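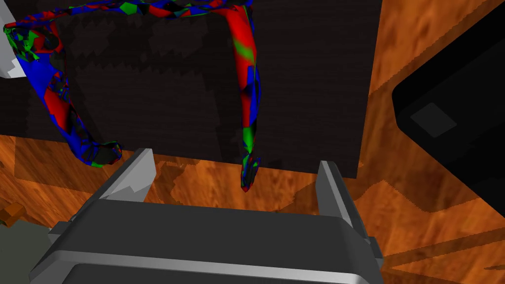
Gripper with fingers open, computer-rendered view.

Trovmont Driver Training
Commercial License Access Program, Bretthorpe and Lolton
Progress report to the Macapagal Fund, second reporting period

1. Status

The program is on schedule at Bretthorpe and behind schedule at Lolton. Spending is within the approved budget in every line except vehicle maintenance, which is covered in section 5. No change to the end date is requested. One change to the use of funds is requested in section 7.

2. Hours delivered

Funded trainees received 471 hours of behind-the-wheel instruction in the period. This figure includes range work, backing practice and road driving. It excludes classroom hours, time spent observing from the passenger seat, and lessons canceled with less than a day's notice. Canceled lessons were counted in the first report, so the two totals should not be compared directly. A corrected first-period total will be sent with the year-end accounts.

Thirty trainees were enrolled at the start of the period. Eleven passed the skills test and have left the program. Two withdrew before reaching the road phase, one after a change of address and one for medical reasons. The rest are still in training, most of them at the stage of alternating range and road sessions.

3. Bretthorpe

The Bretthorpe range was available throughout. Straight-line backing, offset backing and the alley dock are taught on the paved section. The gravel section is used only for parking and for the walkaround part of the vehicle inspection.

The order of lessons was changed in this period. Trainees previously completed all range exercises before their first road lesson. They now go on the road after offset backing and return to the range for the alley dock. Instructors report better mirror use on the range after the first road sessions. The number of trainees who have finished under the new order is too small to support a finding on pass rates, and none is offered.

Early morning slots remain the hardest to fill. The slot that starts at 6 a.m. has been moved to 7 a.m. for the winter and will be reviewed in spring.

4. Lolton

Training at Lolton started late. The lease on the lot was signed as planned, but the surface at the entrance did not carry a loaded tractor-trailer without rutting. The owner agreed to regrade the entrance at the owner's cost. Until that work was finished, Lolton trainees were taught at Bretthorpe and travel was paid from the transport line. The line had enough room for this and was not exceeded.

The lot is now in use for straight truck training. Tractor-trailer training will follow once the turning area has been marked out and checked with the longer trailer. The marking plan is complete. The paint has been ordered.

Road routes from Lolton have been driven and timed. The route through the town center was dropped because a low rail bridge leaves no legal way to turn around if a trainee misses the marked exit. The replacement route uses the bypass and includes one grade crossing, two lane merges and a long downgrade suitable for gear selection practice.

5. Vehicles

The two tractors bought with the grant are both in service. The older unit was off the road while its clutch was replaced. Clutch wear is normal in training use, but the replacement came earlier than the budget assumed, and maintenance is over its line as a result. The overspend has been met from our own reserves and is not charged to the grant.

The automatic unit needed no unscheduled work. Demand for it is higher than for the manual. Trainees are told in writing, before they choose, that passing in an automatic places a restriction on the license.

6. Classroom and records

Classroom sessions now use a shorter workbook. The sections on air brakes and cargo securement were left at full length. Attendance is signed on paper and entered into the training log by the end of the same day. A check of the log against the paper sheets found several late entries and no missing ones.

7. Request

We ask the fund to approve moving the unspent part of the outreach line to test fees. Outreach is costing less than planned, as most applicants come by referral. Test fees have gone up, and retests are not covered at present. The total grant would stay the same.

8. Next period

Work planned: marking out of the Lolton turning area; first tractor-trailer lessons at Lolton; intake of a new group at Bretthorpe in September; brake service on both tractors; corrected first-period hours.

The expense schedule and signed mileage sheets are attached separately.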